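Keeping the Sorting Cell Alive: Semester Project Report
Jingyi Xie
May 26, 2024

My project partner Lanying Han wrote the software half of this report, so if you want to read about the training runs, go find hers. Mine is the half with grease in it. I was in charge of the cell itself: setting it up, keeping it straight, and fixing it when it quit on us (which it did, a lot, mostly right before lunch).

The cell was left over from an older project called Momham. When we got it in November the arm was already bolted down but the gripper was in a cardboard box with a sticky note on it that said "drifts." That was all the documentation we had! I spent the first week just reading cables. Two of them had the same label and went to different places, so I relabeled everything with tape and drew a map, which is in the appendix.

Then came the fingers. The old set was 3D printed and both tips had little cracks near the screws, so I swapped them for metal ones with pads. I really thought this would be a one-afternoon job. You take off the old ones, you put on the new ones, you go home. But the first time I closed the new fingers on a block, it twisted, and when the arm came down it hit the rim of the hole and popped right out. I checked the code with Lanying for two days before I thought to look at the pads. One was glued on at a slight angle. I peeled it off, cleaned the metal with alcohol, and glued it again using a straight block as a guide – much better.
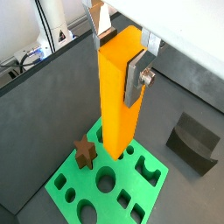 Alignment was the part of the job I ended up liking most. My routine was to home the arm, load the Jiang file (that's our name for the saved set of board positions), and have it pick a block and stop just before the insert so I could bend down and look. The tall yellow-orange block is my favorite for this, with its long straight sides and square top, because any lean shows up right away between the fingers. If the bottom end is hanging over the wrong spot while it's still above the green board, I can fix the offset before anything gets jammed. The star was a lot harder to judge, with all those points, and I stopped using it for checks pretty early on.

I kept a log of every insert during the test period. We ran 2,498 tries in total and I marked 127 of them as hardware faults, meaning the gripper, the cables or the board was to blame and the software wasn't. Most of those were before I learned to check the finger bolts. They work loose! Not so you'd notice by looking, but if you wiggle the finger by hand you can feel it. I started checking them at the start of each session and put a paint mark across each bolt head later on, after the log was closed, so I don't have numbers on whether the paint helped. I wish I did.

The other big repair was a cable. The arm would stop halfway through a move with a communication error, then run fine for an hour, then stop again. I swapped the connector, which did nothing. Then Lanying was leaning on the bench one day and noticed the error came up whenever the wrist turned far to one side. The cable had been tied too tight and was getting pulled every time. I cut 3 zip ties, left a bigger loop, and tied it back down with the soft wrap kind from the Fiter kit in the supply closet. It took me ten minutes after three weeks of being mad at it.

Stuff I'd do differently: I would have bought spare pads at the beginning. We ordered from Zovell and the package took 8 days, and all I could do was sweep and rewrite the checklist. I'd also tape down the board from day one. For a long time I was just setting it back by eye after it got bumped, and I'm pretty sure some of the faults I blamed on the fingers were really me.

The checklist is taped inside the cabinet door and there's a copy after the cable map. If you take over the cell next year, please do the bolts first, and please add to the log even when it's a boring day. The spare pads are in the top drawer, in the bag with my name on it.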